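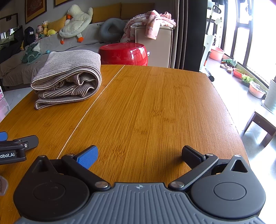

One blue finger pad, one black, both open over the table.

Progress report to the Lemieux Fund
Campus Speakers Project, second period
Jan 19, 2018

The plan was to collect the written rules on outside speakers from every public college in the state. We asked for 469 documents and have 167. Several colleges sent the parking rules. One sent its speaker policy with the policy blacked out, and Flynn Pearce has appealed.

Mereana Mudgway has read everything that came in. Her early finding is that most schools welcome all points of view on 30 days' notice, with insurance. The insurance is where the views tend to drop off. Bollance College wants coverage for any talk "likely to draw interest," a test most of its past speakers would have passed safely.

The public forum in Greltura went ahead. Clem Gilchrist moderated, and both state senators who had agreed to appear discovered a prior engagement — the same one, we gather. We printed 1000 programs and have plenty left if the Fund would like some.

Spending is under budget, mainly on account of the senators' travel. We ask to move that money to records fees, which have gone up twice. Draft report to you in June, appeals permitting.

Lucía Mateos
Project director

Print this page | E-mail this page

Related items
Records appeals: where they stand
Greltura forum: audience questions
First period report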